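5th November

Wukell drying oven, third go at the moisture numbers for the Cimik wood glue. The data sheet claims full strength at 7 percent moisture in the stock. I have my doubts. Our March batch was dried to the same figure and two of the joints let go under a load I could have hung from a coat hook.

Set the oven to 40 C overnight and weighed the offcuts first thing. Weights still drifting, so either the wood isn't done or the scale is lying again -- I suspect the scale.
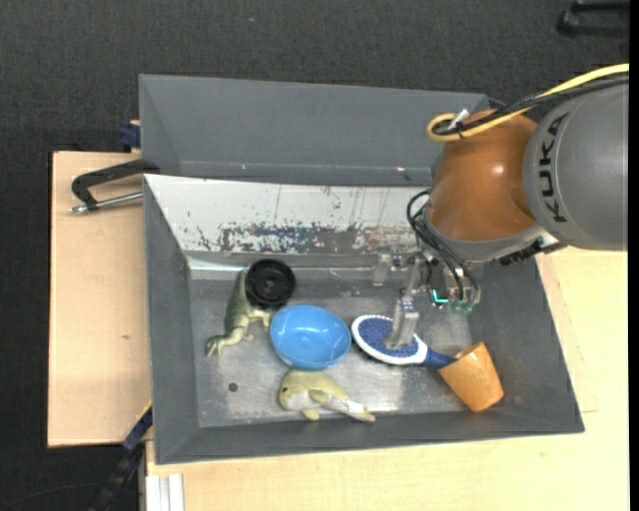
Is the glue weaker than the sheet says? Can't tell until the scale has been checked against the Uzor weights.

The sheet gives 4000 newtons for the lap joint. Best I've had is a bit over 2000, and that was the one I clamped too hard. Whoever wrote the sheet must have had very nice maple.

Next: same glue, the older Stosenness boards, no change to clamp time. Don't touch the oven dial.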